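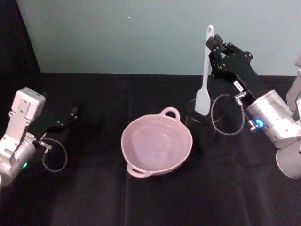
Miroslava Šimko wrote to ask how on earth you get people to stand and watch a robot for more than a minute, and whether it's even worth holding an open day if all you have to show is a pair of arms and some kitchen things. She had been to one in February where the visitors wandered in, looked, took a cookie and wandered out again, and she said she'd felt sorry for everybody involved.

I started writing her a short reply and it grew and grew, so I've tidied it up into a page. We have done a good few of these afternoons in Likholm by now, some of them lovely and one of them frankly a mess, and yes, Miroslava, kitchen things are plenty!

Posted 30 May 2024 by the Vomora workshop
14 comments

How to put on a two-arm demonstration for visitors

Pick one small job

Choose a task that your visitors did themselves that same morning. Our favorite is what we call the Stiretti routine (named after a café where we first scribbled it on a napkin, and the name stuck). One arm sees to the bowl, the other takes the spatula out of its holder, and the spatula ends up in the bowl. You can say the whole thing in one breath, and a child can tell you whether it went right or wrong. We tried a sorting task once with little metal parts and the people at the back had no idea what was happening, bless them, though they clapped very politely.

Choose things that show up from the back

Go for a light color against a dark table. A pink bowl with a handle on each side and a white spatula on black cloth will read clearly from much farther away than you'd expect. Stand the spatula in something tall, with the long handle up, so the gripper can come at it from the side and people can see the fingers get close. If your holder is black too, it more or less melts into the cloth, and I rather like that, but some of our helpers prefer to swap it for something brighter. Try both and go sit where your audience will sit.

Leave the bowl empty. We used to put dry pasta in it for a touch of realism and I am still finding pasta.

Lay the cloth the night before

Pull it out so it hangs past the front edge, smooth it with your hands, and don't fret over the fold lines. What you do want to hunt down is any thick ridge near the middle, where a bowl could rock. Then mark your starting spots. Small stitches of dark thread work nicely, and visitors never notice them. Set the bowl with its handles pointing the same way each time, and write that down on a card, or the next person on shift will turn it round to look prettier and you'll spend your break wondering what went wrong.

Have a look at the cables while you're down there. You want enough of a loop that the wrist can turn freely, and you don't want that loop catching on the rim of the holder. Move each arm slowly through its whole path and watch the cable the entire time, ignoring the gripper for once. It's harder than it sounds!

Run the rehearsal

Allow 30 minutes before the doors open. Our order goes like this:

1. Walk around the table and clear away mugs, phones and name badges.
2. Put up the rope, and check that a grown-up leaning over it with a long arm still can't touch anything.
3. Check that the stop button works. Press it for real, with the arms moving slowly.
4. Run the left arm alone, then the right arm alone, then both together.
5. Reset everything to the marks and leave it be.

That last one is where we go wrong most often. Somebody always wants one more go (usually me), and then the doors open with the spatula on the floor.

Talk before it moves

I know you'll be itching to press start. Hold off a little. Tell your visitors what the job is, point to the bowl and the spatula, and ask them which arm they think will go first. Then be quiet. A silent room while a gripper creeps up beside a handle is really something, and you'll feel people hold their breath along with you. If you chatter the whole way through, they'll look at you and miss it.

People will ask about the lights on the arms. Ours get asked about at every single session, so find out what yours mean from your own manual and keep the answer to a sentence. A nice honest "I'd have to look that up" is fine as well.

When it drops something

It will. Stop the arms, say cheerfully what happened, put the thing back on its mark, and start again. We had nearly 100 visitors through at our last afternoon and the bit they talked about over coffee was a run where the spatula slipped and had to be set up all over again. One gentleman named Kuroda after his own dog - the bowl, I mean, he named the bowl - and asked after it by name when he left. So it's the Kuroda bowl now, and it has that on the storage box.

Please do resist reaching in to give things a nudge. Even when you're sure the arm is finished. Stop first, every time, and let the visitors see you do it.

Let them have a turn at planning

After the second run, hand out slips of paper and ask everyone to write the steps as they would explain them to a friend over the phone. You'll get "pick up the spatula" from most of them. Read one aloud and ask where exactly on the handle, and from which side, and how high. The questions come pouring out after that, and you may find you run over. We close the doors at five and have yet to get the last visitor out before twenty past.

Packing up

Park the arms, power down the way your manual tells you, and only then take the rope away. Fold the cloth along the same lines it came with. Put the card with the starting spots in with the bowl, and jot on the back anything you changed during the day, even if it seems too small to matter.

Miroslava, if you do go ahead with yours, send us the date and a few of us will drive over. We'll bring the cookies.

Shared 37 times

Contact the workshop | © 2024 Vomora | Back to top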